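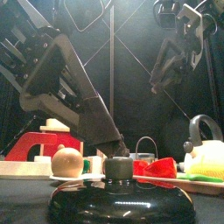 양팔 장비인데 비상정지 버튼을 한쪽에만 두는 건 위험하지 않느냐는 댓글이 지난번 점검표에 달렸다. 왼팔 쪽에 서 있으면 버튼까지 손이 안 닿을 거라는 지적이었고, 맞는 말이다. 이번 판부터 버튼 위치와 도달 거리를 1번 구역 맨 위로 올렸다.

# Voka 양팔 작업대 점검표

- 점검일: 2/7/21
- 장소: Pai 공유 작업실, 안쪽 자리
- 대상: 왼팔, 오른팔, 제어함, 기둥, 작업대 상판, 소품
- 점검 조건: 주전원 끈 상태에서 1~3번 구역, 켠 상태에서 4~6번 구역
- 표기: [x] 이상 없음, [ ] 미완료 또는 조치 필요

집에서 조립하다가 작업실로 옮겨 온 장비라 산업용 기준에 맞춘 표는 아니다. 우리 장비에서 한 번이라도 문제가 났던 곳을 위주로 적었다. 다른 장비에 쓰려면 항목을 고쳐서 쓸 것.

## 1. 비상정지와 전원

- [x] 비상정지 버튼을 누르면 두 팔의 구동 전원이 함께 끊긴다
- [x] 버튼을 돌려 풀어도 팔이 저절로 다시 움직이지 않는다
- [ ] 왼쪽에 선 사람이 발을 옮기지 않고 버튼을 누를 수 있다
- [x] 제어함 문이 닫히고 잠긴다
- [x] 멀티탭에 다른 공구가 꽂혀 있지 않다
- [x] 접지선 단자 조임

**의견:** 댓글 내용 그대로 셋째 항목에서 걸렸다. 같은 규격 버튼을 Ravstead에 하나 더 주문했고, 도착하면 기존 버튼과 직렬로 연결한다. 그때까지는 두 팔을 같이 돌릴 때 반드시 오른쪽에 서서 작업한다. 혼자 있는 날에는 왼쪽으로 돌아가 소품을 고치지 말고, 멈춘 다음에 손을 넣는다.

멀티탭은 지난달에 집진기가 같이 꽂혀 있던 적이 있다. 이번에는 깨끗했다. 콘센트에 "Voka 전용"이라고 적은 테이프를 붙여 두었다.

## 2. 팔 본체와 체결부

- [x] 베이스 볼트 조임, 왼팔
- [x] 베이스 볼트 조임, 오른팔
- [x] 판재와 브래킷 사이에 벌어진 곳 없음
- [ ] 왼팔 전완 옆면 나사 풀림 표시선
- [x] 관절을 손으로 천천히 돌렸을 때 걸림 없음
- [x] 관절 하우징 균열 없음
- [x] 카메라 마운트 고정

**의견:** 왼팔 전완 나사 2개에서 표시선이 어긋나 있었다. 손으로는 돌아가지 않는데 드라이버로는 조금 더 들어갔다. 나사 고정제를 다시 바르고 표시선을 새로 그었다. 다음 점검에서 또 어긋나면 나사 길이부터 다시 봐야 한다. 한 번 더 확인하기 전까지 칸은 비워 둔다.

오른팔 마운트는 손으로 잡고 흔들어 봤고 유격이 없다. 카메라를 뺐다 끼운 날에는 이 항목만 따로 다시 한다. 마운트가 틀어지면 보정값도 틀어지는데, 화면만 봐서는 모르고 지나가기 쉽다.

## 3. 배선과 기둥

- [x] 팔 바깥쪽 케이블이 관절에 끼지 않는다
- [x] 팔을 끝까지 뻗었을 때 케이블이 당겨지지 않는다
- [x] 커넥터 잠금 고리 체결
- [x] 기둥 수직, 바닥 고정 상태
- [x] 기둥 뒤 교차 케이블이 팔의 이동 범위 밖에 있다
- [x] 피복 손상 없음

**의견:** 이번 구역은 전부 통과. 8월에 케이블 하나가 손목 쪽에 감겨서 피복이 벗겨진 일이 있었고, 그 뒤로 고리를 크게 잡아 바깥쪽으로 뺐다. 고리가 너무 크면 반대쪽 팔에 걸릴 수 있으니 더 늘리지는 말 것.

케이블 타이는 꽉 조이지 않는다. 손가락으로 밀어서 움직이는 정도면 된다. 자른 끝은 니퍼로 바짝 정리한다. 지난번에 손등을 긁힌 사람이 있다.

## 4. 그리퍼

- [x] 두 그리퍼 모두 완전 열림, 완전 닫힘
- [x] 닫힐 때 양쪽 손가락이 평행하다
- [x] 힘 제한값이 설정 파일과 일치한다
- [ ] 전원이 끊겼을 때 잡고 있던 물건이 바로 떨어지지 않는다
- [x] 손가락 끝 이물질 제거

**의견:** 힘 제한은 최대 출력의 25%로 둔다. 뚜껑 손잡이를 잡는 데에는 이 정도로 충분하다. 더 올려야 잡힌다면 힘이 아니라 접근 각도를 고친다.

전원 차단 시험은 3회 했고 그중 한 번 뚜껑이 미끄러졌다. 상판에서 낮게 든 상태라 깨진 것은 없다. 원인은 아직 모른다. 손가락 끝 면을 닦고 다시 해 볼 예정이며, 그전까지 뚜껑을 높이 드는 동작은 금지한다. 도자기나 유리로 된 물건은 어느 높이에서도 쓰지 않는다.

## 5. 작업대와 소품

- [x] 상판 물기 없음
- [x] 주전자와 냄비는 비어 있다
- [x] 쟁반이 밀리지 않는다
- [x] 나무 블록 모서리 갈라짐 없음
- [x] 블록을 쌓은 구조물이 왼팔의 복귀 경로에 걸리지 않는다
- [x] 뚜껑 손잡이 흔들림 없음
- [ ] 광택 있는 뚜껑의 반사 때문에 손잡이 위치 인식이 튀지 않는다

**의견:** 주전자에 물을 넣고 시험해 보고 싶다는 요청이 또 있었는데, 이 작업대에서는 하지 않는다. 제어함을 상판 밑에서 빼낸 다음에 다시 이야기한다.

반사 문제는 여전하다. 검은 뚜껑은 조명을 그대로 받아서 앞쪽에 밝은 줄이 생기고, 인식 프로그램이 가끔 그 줄을 물체 경계로 잡는다. 조명을 낮추면 나아지지만 이번에는 뒤쪽 소품이 어두워진다. 확산판을 대 보기로 했다. 그동안은 그리퍼가 손잡이 바로 위까지 내려왔을 때 한 번 멈추고, 눈으로 위치를 본 뒤에 닫기 명령을 보낸다. 이 정지 단계는 스크립트에서 지우지 말 것.

천이나 말랑한 소품은 손가락 사이에 말려 들어갈 수 있다. 다 쓰면 통에 넣는다.

## 6. 동작 시험

- [x] 저속 단독 동작, 왼팔
- [x] 저속 단독 동작, 오른팔
- [x] 저속 양팔 동작
- [x] 두 팔이 가까워질 때 소프트웨어 정지
- [ ] 평상 속도 양팔 동작
- [x] 시험 중 관절 과열 경고 없음

**의견:** Sendusico 제어 프로그램의 충돌 여유값은 14 cm로 두었다. 값을 줄이면 뚜껑과 쟁반을 동시에 다룰 수 있어 편하지만, 버튼이 추가될 때까지는 손대지 않는다. 프로그램을 업데이트하면 이 값이 기본값으로 돌아가니 업데이트한 날에는 꼭 열어 볼 것.

평상 속도 시험은 하지 않았다. 1번과 4번 구역에 빈칸이 남아 있어서 미뤘다.

## 남은 조치

| 항목 | 상태 | 그동안의 제한 |
|---|---|---|
| 비상정지 버튼 추가 | 부품 대기 | 양팔 동작 시 오른쪽에서만 작업 |
| 왼팔 전완 나사 | 고정제 도포, 재확인 필요 | 저속만 |
| 전원 차단 시 미끄러짐 | 원인 확인 중 | 높이 드는 동작 금지 |
| 뚜껑 반사 | 확산판 준비 | 닫기 전 육안 확인 |
| 평상 속도 시험 | 보류 | 저속만 |

사용 여부: **제한 사용**. 위 제한을 지키면 저속으로 써도 된다. 새로 온 사람은 이 표를 읽고 비상정지를 직접 눌러 본 다음에 작업을 시작한다. 점검 뒤에 볼트 하나라도 풀었으면 해당 구역은 처음부터 다시 하고, 바뀐 내용은 제어함 문 안쪽 종이에 적어 둔다.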